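We use cookies to remember your region. Accept | Manage settings

Sondura Support
Updated 5 April 2026

4. Leveling the Bandow desk

1. Clear the floor for 900 mm on all sides.
2. Turn each foot in fully, then back it out four turns.

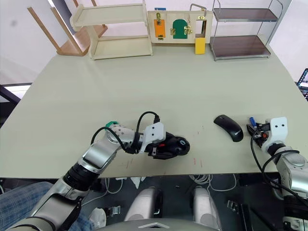 Can the feet be adjusted with a load on the top? They can, up to 50 kg. Above that, unload the desk first.

3. Set a spirit level along the long side and correct the low corner.
4. Repeat across the short side. Tighten the lock nuts.

CAUTION: Do not drag the desk with the feet extended.

Note: Keep a mouse and other small items back from the edge while adjusting.
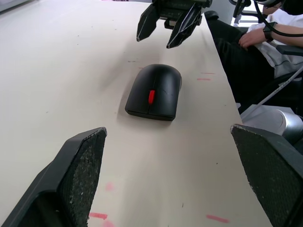 Avcı, Waltstead: The lock nuts on ours worked free in March. Is there a torque figure?

Reply from Sondura: Hand-tight plus a quarter turn. Check again after the first month.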